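Home | News | Workshops | Makers | Events | Contact

Kernberg makers build a robot arm table for kitchen tasks

Reading time: 2 min

Members of the shared workshop Brernach in Kernberg are building a table where a robot arm learns to handle things from the kitchen. The project has the name Sturkiteck and it started in February. It is led by Hiyori Murakami, a workshop member who before built mostly small machines for her own home.

The arm is white, with a black gripper, and it works over a white tabletop. The group uses toy food, a colander, cups and a plate. A ketchup bottle is also part of the set.

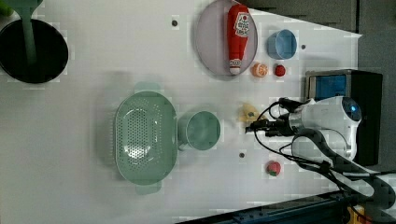
Murakami says the toy food was her first decision and she does not regret it. "With real fruit we must clean the table every evening, and the neighbors in the workshop would complain," she told us. "A toy can fall 86 times and on the next day it has the same shape."

The software was more difficult than the mechanical part. The first version, which the members wrote in the spring, moved the arm well to a given point but closed the fingers too early. In the summer they wrote this part again. Now a person guides the arm through a task, the movement is saved, and later the saved movements are used for training. So far the group has kept 37 of them. Many more were deleted - most often the object was held too close to its end.

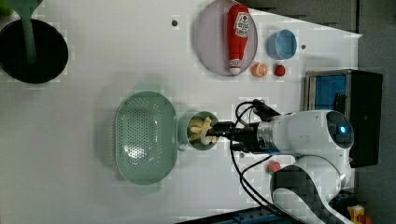

Small cups are still a problem, according to Murakami. The opening leaves little space for the fingers, and a cup that stands freely can be pushed away with one wrong touch. Some members wanted to glue the cups to the table. She was against it, as in a normal kitchen the cups are not glued.

Curved objects need patience too. The group tries to hold them at different places and compares how much they turn in the grip.

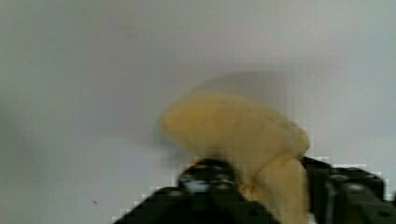 The workshop pays for cables and small parts from its common budget, and the local shop Hashmi gave a discount on screws and tools. Four members work on the build regularly, two of them on the software only. New people are welcome, also without experience in programming.
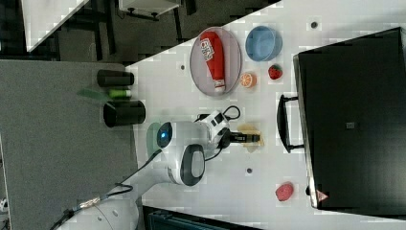 A public evening is planned for October 2025 in the rooms of Brernach. Visitors will be able to guide the arm themselves, under supervision, and to ask questions about the build. Entry is free, but children must come with an adult. After that evening the group wants to publish its drawings and the parts list - the software will follow when the comments in the code are translated to English.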